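Stidden Student Project Report
Good Practice for Hand-Held Gripper Recording in Shared Rooms
Submitted by Naomi Kioko and Teguh Nasution
Advisor: Godfrey Nyamweya
April 3, 2022

3. Working Rules

The first draft of the rules was written in October and covered only the gripper itself. After the trial period the advisor asked that it be extended to the operator and the room. The present version contains 30 rules, of which 5 are mandatory for every session.

The mandatory rules concern consent, faces, loose cables, rest breaks and the state of the lens. An operator who wears equipment on the body must be able to take it off without help. Any face that enters a recording must be blurred before the file leaves the project computer - this applies to the operator as well as to visitors.

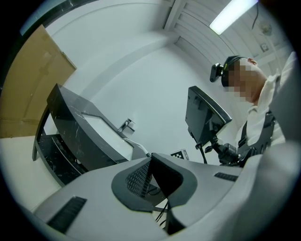
Rest breaks caused the most disagreement. Operators in the Hovdale group preferred to finish a full set of tasks before stopping, while our own group stopped by the clock. The report adopts the second practice. Session length is to be written in the log at the time, and entries made from memory are marked as such.

During the trial period 41 sessions were logged. Faith Rugemalira reviewed the log sheets and returned those on which the room or the operator code was missing. These were corrected where possible and otherwise left out of the count.

4. Open Points

The rules do not yet say who may approve work near water or electrical outlets. Until this is settled, approval rests with the advisor.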